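Household Textiles and Small Storage
Unit 4 handout: The bed as a work surface
Instructor: Nahuel Retamal

Reading for this unit: the Huet packet, first section only. Skip the tables at the end.

1. Why the bed

In most bedrooms the bed is the largest flat surface, so it ends up being used for sorting, folding and emptying out boxes. We use it the same way in this course. Make the bed first. Pull the top cover flat to the corners and leave the pillow underneath it or take it off.

2. Covers

Terms you need to know:

Quilt: two layers of cloth with filling between them, stitched through.
Patchwork: a top made of separate pieces joined edge to edge. The pieces may be squares, strips or irregular shapes.
Printed patchwork: a single cloth printed to look like joined pieces. Check the back and the seams before you write "patchwork" on your sheet.
Medallion: a round or oval design set in the middle of a panel.
Fleece: a knit with a raised surface. It sheds lint, so keep it off the bed while you sort small items.

A busy cover makes small things hard to find. If you are sorting rings or beads, lay a plain towel or pillowcase down first. 20 by 20 inches is enough.

3. Sorting a jewelry box

Work with the box open on the bed and do not tip it out. Lift the cords first and lay them straight. Bracelets come next, then rings. Earrings go in a saucer as soon as you find them. Chains with knots get set aside for the end, and a straight pin works better on them than fingernails.

Stop after 10 minutes if a knot has not moved. We will do those together in class.

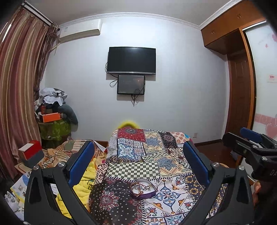
Fig. 1. Heart-shaped box open on a patchwork-style quilt, before sorting.

4. For your sheet

Write down the cover type, the main colors, and what you put under the box. Blankets on the floor or over the side of the bed get their own line, with a note on whether they need washing or only folding.

Sheets go in the Edari folder by 5 p.m. Maximum 200 words. The September group used the old form, which had no line for blankets, so do not copy from theirs.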